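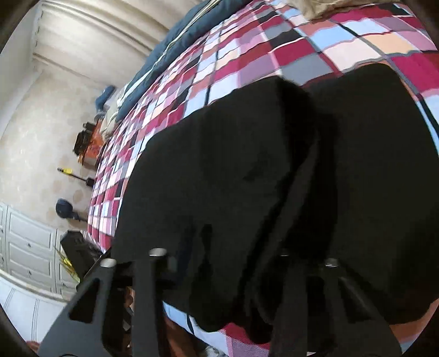
News > Automation > Faults and Safety
Print this page | E-mail this page
Last updated 1st May

Grip force fault on dark cloth: findings and interim settings

The cloth-handling work at Yeh is running again after a stop caused by a jaw that kept closing on fabric it already held. The fault did not injure anyone. It did bend one linkage plate and leave press marks in two test cloths, and it could have pinched a hand, so it is being treated as a safety matter.

The Gradov controller decides when to stop closing by comparing motor current with a contact threshold. The threshold in use had been tuned on towels. With a soft black cloth folded over on itself, current rises slowly as the layers compress, and the controller read this slow rise as free travel. It went on closing until the hard limit.

A second check should have caught it. The Ulleck vision module estimates jaw opening from the camera view and reports a mismatch if the fingers are nearer to each other than commanded. On black fabric against black finger plates it found too few edges to give an estimate. It returned the last good value in place of an error, so the controller saw an opening that was already out of date.

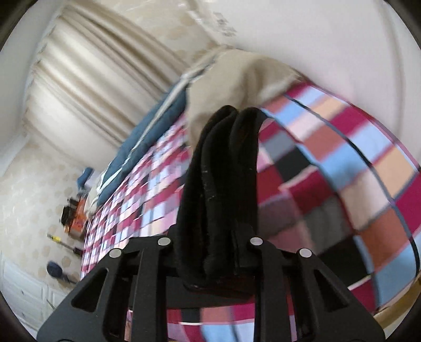
SAFETY AND MAINTENANCE

The log shows 2535 grasp cycles between the firmware change and the stop. Overtravel was recorded in 5 of them, all on dark fabric with more than one layer in the jaws. No overtravel was found on single layers – the current rises sharply there and the threshold works as intended.

Until the July firmware release, the following applies to all units on the Brerkum bench and to any unit on loan:

Set the maximum closing current to the value on the revised settings sheet. Do not restore the towel profile.

Treat a vision estimate that has not changed for 2 seconds during closing as a fault. Open the jaws and release the cloth.

Keep fingers out of the jaws while the drive is powered, including when freeing a snagged hem. Switch off first and open the jaws by hand.

Inspect the linkage plates and the fasteners every 1000 cycles. Replace a bent plate; do not straighten it. 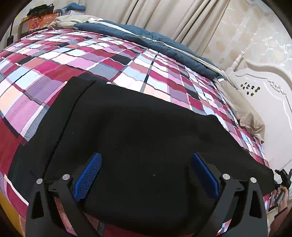

Fikri Wattimena

I repeated the failed grasps with the revised current limit and the stale-estimate check enabled. The limit alone stopped the overtravel, but it also dropped the heavier folds. That is a nuisance for anyone collecting folding runs, and I would still take a dropped cloth over a bent plate.

The vision fix is less settled. Raising the exposure brings back some edges in the fabric and washes out pale bedding next to it. A dedicated position sensor on the jaw would remove the dependence on the camera. Ulleck has been sent the logs and the raw current traces. Please report any further overtravel with the cycle number, the fabric and the firmware version – reports without the cycle number cannot be matched to the log.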